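Bench safety check, kitchen task rig — student robotics project
Room 207, spring round, April
Checked by: Jhonatan Agudelo
Applies to: the Rosenthal team (microwave task). The Nuria team has its own sheet.

Mark each line OK, Fix or Stop. A Stop means the arm stays off until it has been signed again.

1. Before power goes on

1.1 Emergency stop within reach of the person at the keyboard. OK.
Comment: it was on the wrong side of the laptop last month. Please leave it where it is now.

1.2 Arm clamp tight, no movement when pushed by hand. OK.

1.3 Mounting bolts on the arm checked with the hex key. OK.
Comment: one took a quarter turn. Check again after every 16 hours of running and write it in the log.

1.4 Cables clear of the joints through the full range of movement. Fix.
Comment: the gripper cable has enough slack when the arm is low but pulls when the wrist turns over. Add a second tie. The Hoster clips in the drawer are too small for it.

1.5 Fingers of the gripper clean and screwed down. OK.

2. Microwave

2.1 Mains plug out during all door and loading tests. OK.
Comment: the project is about opening, loading and closing. It does not need a working oven, and the plug stays with the supervisor in the Ekport box.

2.2 Oven cannot slide when the door is pulled. Fix.
Comment: moved slightly on two of the 7 test pulls. New rubber feet or a strip of grip mat underneath, team to choose. Repeat the pulls afterwards.

2.3 Door opens to its full swing without hitting the arm base or anything else on the table. OK.

2.4 Hinge not strained. OK, keep watching.
Comment: the early version of the code kept pulling after the door had reached its stop. There is now a force limit. Do not raise it to get a better time.

2.5 Turntable seated properly. OK.

2.6 Plastic containers only. No glass, no china, no liquids. OK.
Comment: somebody asked about using water to make the load more realistic. The answer is still no. Dry rice in a closed tub is fine.

3. While the arm is running

3.1 At least 2 people present, one of them doing nothing except watching the arm. OK.

3.2 Hands out of the work area. If the container needs moving, pause the arm, say so out loud, then reach in. Fix.
Comment: the pausing is good, the saying it out loud is not. I saw one reach into the oven while the operator was reading the screen.

3.3 Slow speed for any new program, first three runs. OK.

3.4 Hair tied back, lanyards off, sleeves up. OK.

4. Finishing

4.1 Arm parked, power off, key back in the office. OK.

4.2 Log filled in, including runs that failed. Fix.
Comment: several blank lines in the "reason stopped" column. "Missed the door" is enough, it doesn't have to be an essay.

Result: may continue at slow speed. Items 1.4 and 2.2 to be done before the next full-speed run, 3.2 and 4.2 from today. I will come back to look at the oven feet and the cable — leave both uncovered so I can see them.
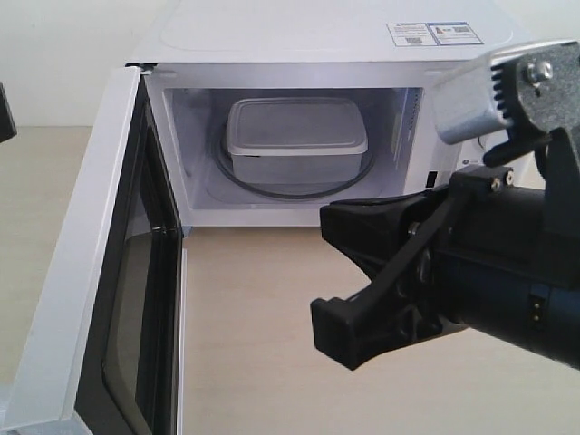
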